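Home Organization Basics – Handout 4: Sorting Into Labeled Baskets
Pretberg Community Learning, April 2026

I love this unit because you can start with a bare table and things you already own. Bring a few odds and ends from your kitchen counter and we'll give them homes.

1. Name the groups first

Write the label before you touch a single item. Plain lowercase words on white paper are fine: "fruits" for one basket, "office supplies" for the other. Lay each sheet in front of its basket and leave the mixed items in the middle.
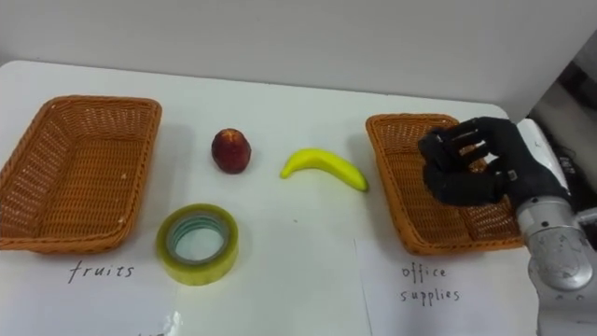

2. Sort one thing at a time

Pick up an item, say the group out loud (yes, really!), and put it in. Bananas are easy. Tape is easy too, until you remember it lives in a kitchen drawer at home – so is it a kitchen thing or an office thing? Pick one and stick with it. With the fruit on one side and the tape on the other, you can check your work at a glance.

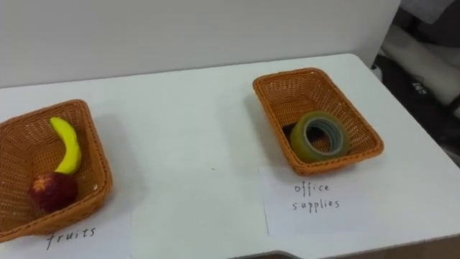
Leave some open table between the baskets, too. Shallow ones with flared sides are my favorite, and I'd take two small ones over one deep bin any day.

3. Do it again, mixed up

Put a round red fruit right next to the tape and start over. Try it with the baskets moved or turned, keeping each label with its own basket. You'll be faster the second time, and it's a great one to do with kids. 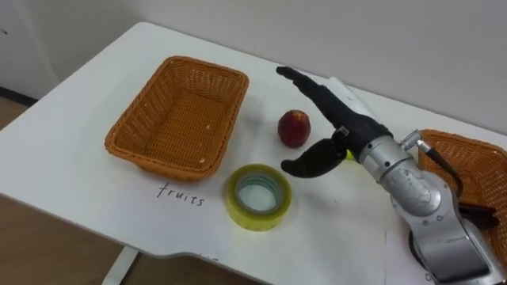

Course instructor, Home Organization Basics

Homework: choose one surface at home and sort it for 30 minutes using 2 baskets. Cloths get their own group, so keep them out of the fruit and office baskets. Bring your labels next time!
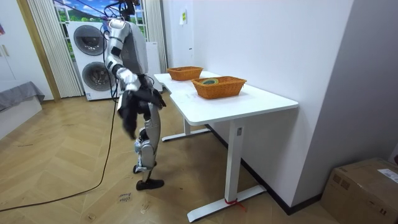
Two baskets on the desk, cloth kept separate.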